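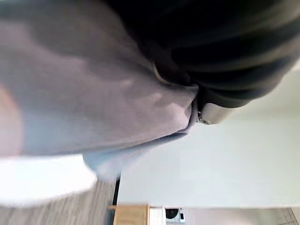 Student robotics competitions

Kikness Laundry Challenge

The Kikness Laundry Challenge is a yearly student robotics competition in which teams program a robot arm to pick up, spread out and fold pieces of cloth. It grew out of an after-school club at Endley and is now open to sixth forms, colleges and first-year university groups. The name comes from the Kikness building, the former drill hall where the finals are held each August.

Cloth is one of the hardest things a robot can be asked to handle, and that is a large part of the event's charm. A wooden block keeps its shape wherever it is put down. A shirt can land in a different heap every time, hide its own sleeves and slide out of a grip that seemed perfectly good a moment earlier. Teams arriving from contests built around balls or cubes often find that very little of their old code is of use, and many say this is exactly why they come back.

History

The club at Endley was started by Hamidreza Sharifi, a physics teacher who had spent several years trying to interest his students in line-following robots. Attendance was poor until a pupil asked whether the school's one robot arm could fold a tea towel. It could not, and the attempt took up the whole of the spring term. By the end of the year the club had 16 members and a cupboard full of old pillowcases.

A group from Tunstall College heard about the towel project and challenged Endley to a friendly match. It was held in the Endley sports hall, with each side given a single towel and an afternoon to fold it as many times as possible. Endley won by one fold. Tunstall asked for a rematch, and two more schools joined in the following summer. The contest moved to Kikness when the sports hall became too small for the practice tables.

Format

Each team has between three and six members and works with one arm fitted with a gripper and a camera near the wrist. The arm may be bought or home-made, but the students must write or train the control software themselves. Teaching the arm by example, in which a student guides it through a task again and again while the movements and camera pictures are recorded, is allowed and has become the most popular method. Many teams record 200 or more practice runs before the finals, and the Tunstall group once brought 500.

The competition has three rounds:

Pick. The arm must lift a single piece of cloth from a heap and keep hold of it while moving to a marked spot. Points are lost if a second piece comes along too.

Spread. The cloth must be laid out as flat as possible. Judges look at the area covered and at any corners still tucked under.

Fold. The arm makes a set number of folds, then places the finished piece on a pile. Neatness counts for more than speed.

Teams have 12 minutes for each round, and may restart the arm as often as they like within that time. Touching the cloth by hand costs points, except when it has fallen to the floor.

Cloth and colours

The organisers supply the cloth, and the list is published at the beginning of the spring term. Early contests used only white towels, which were found to be hard on the cameras: under the hall lights the towels turned into a bright blur in which no edge could be picked out. Coloured cotton and jersey were brought in for the third contest. Pale shades are still included on purpose, and telling two similar ones apart when they lie in the same heap is thought to be among the best tests of a team's vision software.

A wrist camera adds a puzzle of its own. Once the gripper has closed, the held fabric may hang so close to the lens that it hides much of the work area. Some teams add a second camera on a stand. Others make the arm stop and lift the cloth away before deciding on the next move, a trick known at Kikness as "having a look".

The Proltness Prize

Alongside the main placings there is the Proltness Prize, given for the most useful write-up of something that went wrong. Entries have covered frayed hems caught in a gripper, a program that folded beautifully but only in the mornings, when the light came from the left, and a sock that the software treated as part of the table. Winning write-ups are kept on the club's website and are eagerly read by new teams. The prize itself is a framed handkerchief, folded by that year's winning arm.

Place in teaching

Several schools that take part have built the contest into their ordinary lessons. At Endley, younger pupils sort and label the practice recordings as part of their computing course, while art and textiles students advise on how different weaves stretch and drape. Sharifi has described this mixing of subjects as his favourite part of the project. Former members have gone on to study engineering, computing and, in two cases, fashion design.

See also

Robot gripper
Learning from demonstration
Endley Robotics Club
Tunstall College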